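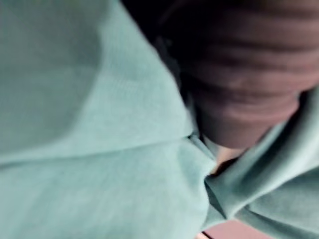
Thursday, late

Fourth night of the sleep thing and I slept worse than the first three. The Cekix app gave me 81 for Tuesday, when I lay awake listening to the refrigerator until past two, and 64 for last night, when I went out like a light. So either I don't know when I'm asleep or it doesn't. I know where my money would be, if I hadn't already spent it on the wristband.

The course is called Firby Nights and it lasts 26 days. You get a lesson each morning, a wind-down track each evening, and a chart. Lesson four was about "sleep debt," which the man with the nice voice explained as if it were a car loan. I apparently owe a great deal. He did not say who to. He also said that in a study of 953 adults most of them reported better rest by the third week. Reported to whom? Compared with what? If I'd paid for the thing and somebody asked me in week three whether I felt better, I'd probably say yes too, just to get off the phone.

Work was slow. Ate the leftover rice at my desk and read reviews of mattresses, which I had promised myself I wouldn't do. The Jonderwood one has a hundred-night trial and some 3,000 five-star reviews, and a good many of them were written after one night. One woman said it cured her knee. I would like to hear from the people on night ninety-nine. My mattress is fine. It has a dip on the left and I sleep on the right.

Changed the bed when I got home. Lesson two says to use cool colors and natural fibers and to keep the bed "only for sleep," so I've also moved the laundry pile off it and onto the chair, where it will live until spring. Can't say the room feels calmer. I did like getting in just now with everything smooth, but I've liked that since I was six and it never needed a lesson.

The no-screens rule is the one I really don't get. No screens for an hour before bed, but you have to open the app to play the wind-down track, and when you open the app it shows you last night's score in large orange numbers. Tonight it also asked whether I wanted to upgrade to the family plan. There is one of me. I put the phone face down on the dresser and missed half of the breathing exercise because I couldn't hear it.

Things I did before bed tonight, for the record, since they want a record:
- chamomile tea, the Ahuja kind in the tall box, tastes like a lawn
- window open two inches
- no coffee after noon (one small one at one thirty)
- ten minutes of the track, then gave up and read

The tea is supposed to have 200 milligrams of something in each bag. I looked all over the box for what it does and the furthest they'll go is "supports relaxation." A chair supports relaxation. Still, it was hot and it gave me something to hold while I was not looking at a screen, and I'll finish the box.

I keep thinking about how Dad slept. He'd sit down in the brown armchair after supper with the radio going and be gone in five minutes, mouth open, and if you turned the radio off he'd wake up and say he was listening to that. Then he'd go up at ten and sleep till the alarm. I never heard him talk about it. Mom read until one most nights and was fine too, or said she was. I suppose they might have scored in the sixties all their lives.

What bothers me is that before I bought the wristband I was tired maybe two mornings a week. Now I wake up, feel more or less all right, check the number, and then I'm tired. This morning I felt pretty good until about ten past seven. I thought about wearing it on the other arm to see if the number changes. Might do that tomorrow and not tell it.

The refund window closes after day ten. I've written that on the kitchen calendar in pen. If the nice voice has something useful to say by then I'll listen, but lesson five is called "Meet Your Inner Clock" and I don't have high hopes.

Rain starting. Had to get up and close the window to one inch. It's twenty to twelve and I'm supposed to have been asleep since ten thirty, so that's tomorrow's number gone already.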